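We use cookies to remember your reading preferences. Accept | Manage

# Stirham Laundry Notes

By Despina Zacharopoulos, September 2020

Welcome! Stirham is a small, free collection of notes on everyday laundry: what gets dropped where, how it gets sorted, and which fabrics people mix together before wash day. I started it with Manolis Politis because we both love the unglamorous side of housework, and I'm so happy it's finally in a shape other people can use.

## What's inside

- `notes/` – 100 short entries, one per pile, in plain text
- `rooms.txt` – the 7 rooms the entries come from
- `fabrics.txt` – our word list for colors, patterns and weaves

Each entry gives the room, the kind of floor, and the garments we could make out. A pile is anything with 2 or more pieces touching. Checked shirts get their own tag (gingham, plaid or other), and I had far too much fun with that one!

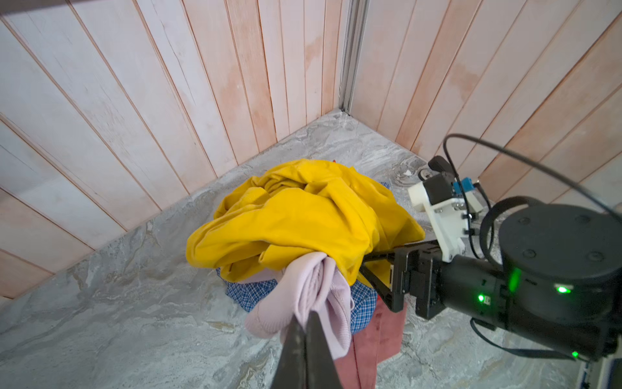
Colors are written the way you'd say them at home, so you'll find "mustard" and "salmon" in there but no color codes. If a piece is mostly buried and we couldn't tell a shirt from a pillowcase, it goes in as `unknown`. Please leave those alone – a guess is worse than a gap.

## Known problems

Socks are a mess. Manolis logged them as pairs until May and I logged them one by one, and the older entries still need fixing.

## Using it

Copy it, change it, print it out and stick it over your washer. If you add entries, keep one pile per file and use the words in `fabrics.txt` where they fit.

Contact | © Zemwood | Back to top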